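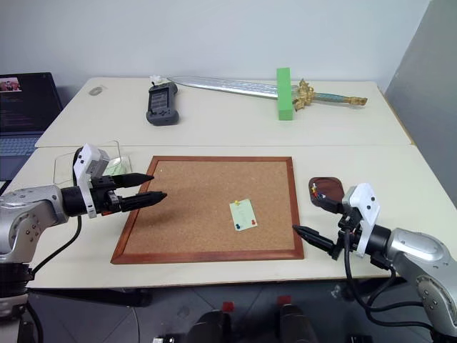 Pinning paper notes to a cork board

Applies to: framed cork boards, small paper or sticky notes, standard plastic-headed pushpins.

A sticky note relies on a narrow strip of adhesive that holds poorly on cork. The grain is uneven and sheds dust, so the strip touches only part of the surface. Any note that has to stay up for more than a day should be pinned.

Preparation

Lay the board flat on a table, cork side up. It can be pinned when already on the wall, but the pins go in straighter when pressed downwards. Wipe the cork with a dry cloth. Do not use water or spray cleaner.

Keep the pins in a shallow dish beside the board. A dish with rounded sides is easier to pick from than the box they are sold in. Put the spare notes on the other side, away from the pins.

Check the thickness of the cork. Boards in the Gilix range have a cork layer of 5 mm over fibreboard. The Hjaltested boards are thinner and a full-length pin will reach the backing before the head is down. In that case use short pins or leave the head slightly raised.

Placing the note

1. Set the note where it is to go and hold it with one finger near the middle.
2. Press the first pin through the top edge, well in from the paper's margin. Keep it upright.
3. Correct the angle of the note now. It will still turn on a single pin.
4. Smooth the paper downwards and press in a second pin near the lower half.
5. If the note will be exposed to a draught, add a third pin beside the second.

For most indoor boards 2 pins are enough. A third stops the lower part lifting – useful near a door or above a radiator.

Pin colours

Red, yellow and blue pins can be mixed freely on one note. If colour is used to mark urgency or subject, keep to one colour per note and write the key on a card in the corner of the board.

Removing pins

Grip the head, turn it a quarter and pull straight out. Levering the pin sideways widens the hole. Small holes in good cork close up by themselves to some extent – press the area with a thumb to help. Where the surface has begun to crumble, move the notes to a fresh area.

Hanging the board

Fix the frame to the wall at both upper corners. A board hung from one central hook will tilt each time a pin is pressed in near the side.

Last revised July 30, 2026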